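打印　|　发送给朋友

讲稿备注：石头的身份证——小产地宝石怎么讲来历 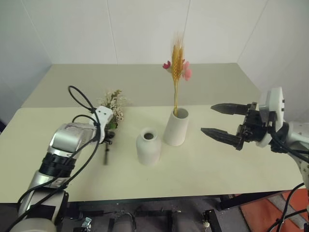

图：浅色桌面上的两只白瓷花瓶

（开场。等后排坐下再讲，门口那几位一般会站到第三页。）

各位下午好。我在宝石这一行待了很久，久到见过同一颗蓝宝石换了三个产地。石头没挪过窝，一直在同一个保险柜里，换的是纸。今天要讲的就是这些纸。

题目里写的是“身份证”，主办方觉得比“产地溯源文件的编制与核验”好听。我同意，后者我自己也不会来听。

【第一页：一颗石头，几张纸】

先问大家手里有没有带证书来的，举一下手。（停。总有人举。请他别念编号。）

一颗刻面宝石走到柜台前，身后通常跟着这么几样东西：矿区的出货单，切割坊的收发记录，出口申报，鉴定所的报告，最后是零售商自己印的那张卡片，纸最厚，烫金，内容最少。

这几样东西里，鉴定报告说的是石头本身：种类、重量、有没有处理过、产地意见。请注意“意见”两个字。实验室根据包裹体、光谱和微量元素去比对，给出一个判断，写的是“意见”，到了卡片上就成了“来自”。中间这一步没有人签字。

（这里别笑，让他们自己笑。）

【第二页：Treten 的抽屉】

讲一个我经手过的例子。Treten 是一家做批发的，主营尖晶石和石榴石，办公室里有一整面抽屉墙。我们受托替他们清理库存文件，一共清了 4000 包。

每包里都有一张手写纸条。纸条上有重量，有年份，有一个地名。麻烦出在地名上。有的写矿坑，有的写集市，有的写那位送货人的老家。按那些纸条画一张地图，有几处矿坑要开在县城的汽车站里。

我们把纸条和账本对上，对不上的单列。最后单列出来的有 404 包。项目组里年轻的同事看到这个数字很高兴，说“找不到网页”。我在这行年纪偏大，过了一会儿才听懂。

这 404 包后来怎么办？标签改成“产地未记录”，照常卖。价格低了一截，不过买家少打了很多电话，Treten 的销售部门第一次准时下班。

【第三页：集市这一环】

做溯源的人都喜欢画箭头：矿坑到切割坊，切割坊到出口商，出口商到各位。箭头很直。实际情形是，矿坑到切割坊之间隔着一个早市，早上天没亮开，太阳一高就散。

早市上，一包原石可以在一个上午换几次手。买的人打着手电看，看完和另外一包倒在一起，因为颜色配。倒在一起这个动作不到两秒，前面所有的记录到此为止。

所以凡是有人跟你说“全程可追溯”，请客气地问一句：在早市上是怎么追的？如果对方说“我们有系统”，请再问系统几点起床。

（喝水。看表。如果已经超时，跳过下一页的登记表。）

【第四页：Zulo 的试点】

Zulo 是产区附近的一个合作社项目，办法很朴素。原石出坑当天装袋，封口，袋子上有编号，登记本一式两份。袋子不拆，就可以一直讲得清。拆了，就要在登记本上写谁拆的，和什么合并。

试点做了 12 个月。头几个月袋子大量损耗，后来查明，密封袋质量很好，被拿去装辣椒了。项目组换了一种更薄的，辣椒的问题解决了，封口又不牢。第三版才算合用。我建议各位做预算时，把袋子单列一项。

登记表最初设计了几十栏，包括坑道朝向和当日天气。收回来一看，天气一栏全是晴。雨季也是晴。后来砍到 8 栏，填写率才上来：编号、日期、坑号、毛重、件数、交付人、接收人、备注。备注栏经常是最有用的，里面有真话。

我个人的看法，一张表能让人站着填完，就算好表。

【第五页：切割坊的损耗】

原石进切割坊，出来只剩一部分重量，这一点在座各位都清楚。核对文件时，最要小心的是损耗特别整齐的那家。每一批都正好是同一个比例，说明这个数字是用计算器切出来的。

Bianchini 切割坊的做法值得提一下。他们不报比例，每一颗单独称进、单独称出，切坏了也记。他们的记录看上去很难看，有几页简直像事故报告。客户第一次看到都要皱眉，第二次就指定要这家。

（如果有人问 Bianchini 收不收小单：收，要排队，别在台上报价。）

【第六页：大石头和小石头】

隔一阵子，就会有一块特别大的石头上新闻。这类消息有个固定写法：重量在前，估价在后，买主待定。待定有时候能待很久。

我不反对大石头，大石头把记者请来了，也把我们的会场坐满了。可是这一行吃饭靠的是小石头，一克拉上下，成包成包地走。大石头有专人押运，有玻璃罩，它的来历写得比多数人的简历清楚。小石头只有一张纸条，纸条还受潮。

如果哪个部门手上有一笔经费，想给本地宝石业提一提名声，我的建议比较无趣：买秤，校准秤，再买一台能在没有网的地方用的打印机。剪彩时拍出来不好看，请把秤擦亮一点。

【第七页：给零售商的几句话】

柜台上的卡片怎么写，Meken 门店去年改过一版，我拿来给大家参考。原来那张写“源自古老矿脉的珍贵馈赠”。新的一张写：种类，重量，是否加热，产地意见及出具机构，收货月份。没有形容词。

店员起初很不习惯，觉得没话可讲。后来发现顾客会自己问，问的问题还挺内行。有位顾客看完卡片问“加热”是不是店里热的。店员答得很好：不是，我们只有微波炉。

不知道的就写不知道。“未记录”三个字印出来也不占地方。加热过就写加热过，这是通行的处理，藏着才显得见不得人。

【末页：留给提问】

（灯打开。话筒先给左边。）

常被问到的有两类。一类是区块链能不能解决，答：能保证错的那一条不被改掉。另一类是自家抽屉里那颗值多少钱，答：请带去鉴定所，我不在茶歇时看石头，上次看了一颗，咖啡凉了，朋友也少了一个。

登记表的样张放在签到台，随便拿。Zulo 第三版的袋子也带了一些，每人一只，装什么各位自便。

打印本页　|　用电子邮件发送本页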